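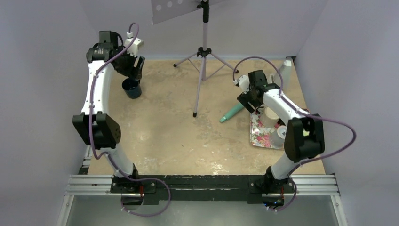

The Slow Return of the Repair Shop

Ferkwood had four repair shops in the 1980s and none by 2010. Now it has two again, and the one on Loscombe Street took in 212 items last November, mostly lamps, toasters and radios.

Prices are simple. A basic fix costs $35, parts extra, and the shop calls before going over that. Customers wait roughly two weeks.

Parts are the hard bit. Older appliances came apart with a screwdriver — many newer ones are glued shut, and a heating element can cost more than the toaster. The shop keeps a back room of dead machines for spares and turns down anything with a cracked case.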